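Setting Up the Floor Pick Cell for Tully, Start to Finish
Posted 02/01/2019 by Darnell Marchetti

I've been wanting to write this one up for ages. Tully is our mobile robot at the Hondley workshop: wheeled base, one arm, a camera up in the head that looks down at the floor. Its job is to drive up to a plastic crate, look inside, pick out whatever is in there and carry it off to the sorting bench. I love this machine, and I love it even more when it's set up properly!
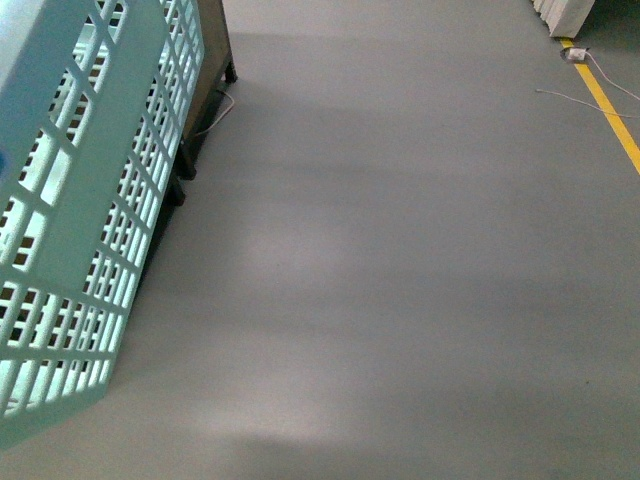 If you've only worked with robots bolted to a table, a floor cell is going to feel strange at first. The crate can move. The floor is part of the machine. Anything lying on that floor is part of the machine too, and the robot has opinions about all of it. The good news is that a full setup takes me one unhurried morning, and most of that is cleaning and measuring.

These steps are for a Pravach base running the Stikerora pick software, but most of it carries over if you have something similar.

What you'll need

A tape measure, at least a couple of meters long
Floor tape in a color that stands out from the floor (we use yellow)
A roll of matte tape for the crate reference marks
The printed calibration board
Lint-free cloths and lens cleaner
Hook-and-loop cable straps
A broom and a barely damp mop
A notebook. Yes, a paper one. More on that below.

Step 1: Put the robot in service mode

Before anything else, press the stop button on the base, turn the service key and take the key with you. Put it in your pocket and leave it there until Step 6. The arm holds its position when the brakes are on, but don't lean on it or use it as a handle. If you need the arm out of the way, park it in the folded pose before you turn the key.

Step 2: Get the floor right

Sweep first, then mop, then let it dry completely. A smooth floor is great for the wheels and not so great for the camera, as overhead lights leave pale patches on it. The depth sensor can read a bright reflection as a dip in the floor, and then Tully goes creeping up to it like it's found a cliff edge. It's quite funny the first time.

Walk the whole pick area and look at it from low down. If you see a hot, glaring spot close to where the crate will sit, fix the light before you touch any settings. Tilting a lamp or closing a blind is quicker than an hour of threshold tweaking, and it won't come back to bite you when the sun moves. Soft, blurry reflections are usually fine. We live with several.

Then lay the boundary line. Ours is straight yellow tape, and it marks the edge of the area the robot may plan through. Snap a chalk line first and follow it. Press the tape down from the middle outward with a cloth, and check the ends again the next day. Lifted ends catch on the casters, and once a caster has picked up a bit of adhesive it will ride rough until you clean it.

Step 3: Deal with the cables

I'm putting this ahead of the crate on purpose, even though the official order does it the other way round. Thin cables are the hardest thing in the whole cell for a floor robot to see. A pale cord on a gray floor has very little contrast and practically no height, so the obstacle layer tends to shrug and drive straight over it.

Go around the entire pick area and look for:

Cords coming out from under furniture
Power blocks and connectors sitting on or across the boundary line
Loose ends that aren't plugged into anything
Anything that could be dragged into the area by a foot or a chair

Route them along the wall, strap them to something solid, or unplug them and put them away. If one truly has to stay, draw a keep-out zone over it in Stikerora and make the zone generous. I go 200 mm past the cable on every side. Remember that cords curl and creep, so the zone you drew on Monday may not cover the same cord by the end of the week.

Fiachra Ó Conaill set up our second area and he tapes over the cables instead of zoning them. That works too! I just don't like the extra bump under the wheels.

Step 4: Place the crate

Now the fun part. A molded plastic crate with open lattice walls is a lovely thing to lift and stack, and a slightly wicked thing to look at with a depth camera. Some rays hit the ribs, others go through the gaps and land on whatever is inside or behind. What you get back is a wall that flickers between being there and not being there.

Two things help a lot. First, pick a crate that has some solid plastic on it, a rim or a plain band, and teach the software to find the crate from that. The lattice can be ignored entirely for localization. Second, watch what's behind. Dark furniture legs seen next to dark gaps in a crate wall will happily merge into one blob. Leave 330 mm of clear floor between the crate and the nearest furniture if the room allows it. If it doesn't, map the furniture as a fixed obstacle with the crate removed, save that map, and only then bring the crate back in.

Put the crate where you want it and stick a small L of matte tape on the floor at two of its corners. Those are your reference marks. Whoever refills the crate puts it back on the marks, and Tully can correct for a little sloppiness from there. It will manage a crate that has been nudged or turned slightly. It won't manage one that's been shoved under a table.

Leave the floor on the robot's approach side empty. I mean really empty, wide enough for the base to turn on the spot with the arm out.

Step 5: Clean and calibrate the head camera

Power down the head (Service, then Peripherals, then Head off) and wipe the lens with a fresh cloth and one spray of cleaner on the cloth, never on the lens. Do the depth window as well. Check the mounting screws by hand. They shouldn't turn at all, and if one does, snug it up and plan on a full calibration instead of the quick one.

Turn the head back on and give it time to warm up. The depth reading drifts while it's cold, so go and have a coffee. I mean it, this is a proper step!

Lay the calibration board flat on the floor in the middle of the approach area and run the floor routine. Stikerora will ask you to move the board several times. Cover the near corners as well as the center, as that's where the crate rim ends up when the robot is close. At the end you'll get an error figure. Under 2 mm is good and you can move on. If it's higher, the usual suspects are a board that isn't flat, a reflection across the board, or a smudge you missed.

Write the number in the notebook with the name of whoever did the calibration. The software keeps its own log, but when Úna Doherty tracked down our drifting head mount last July she did it from the notebook, flipping back page by page and watching the error climb. Going through the log files would have taken her all day.

Step 6: Dry run

Key back in, service mode off, speed set to the lowest setting. Keep the crate empty and keep one hand near the stop button. Start the approach routine and watch these things in order:

Does the base stop square to the crate?
Does the outline drawn on the tablet sit on the rim of the real crate?
Does the arm clear the rim on the way in and on the way out?
Does anything in the planner view flicker near the furniture or the boundary line?

If the outline sits off to one side by the same amount each time, repeat the calibration. If it jumps around between approaches, go back to the lights and the crate walls. Those two problems look alike when you're tired, and Xolani Buthelezi and I once spent an entire afternoon recalibrating a camera that was perfectly fine. The blind was half open.

When the empty runs look right, put in some soft items, nothing breakable, and let it pick. Bring the speed up a notch at a time. I run 200 picks before I'll call a cell ready, which sounds like a lot until you see how quickly they go by, and it's a pleasure to watch.

Keeping it healthy

Every day: sweep the pick area, check the crate is on its marks, look for stray cables, wipe the lens.

Every week: press down the ends of the floor tape, pull any hair and thread out of the casters, wash the crate rim, run the quick calibration and log the number.

Every month: check the head screws, inspect the arm cable where it passes the elbow, and redraw the fixed obstacle map if any furniture has shifted.

A few odds and ends

Specks on the floor don't matter to the planner, but grit does matter to the wheels, so sweep anyway.

If you swap to a crate of a different color, teach it as a new crate. Don't edit the old one. I did that once and lost a model we'd spent a lot of time on.

Very pale plastic can wash out under strong light. Dropping the exposure one step usually brings the ribs back.

Jagadeesh Namboodiri has a neat script that exports the keep-out zones to a printable floor plan, and I'm going to write that up next. If your base is the older Pravach with the narrow wheels, add a bit more clearance everywhere in Step 4 and take the turns at half speed until you've seen how it behaves on your floor.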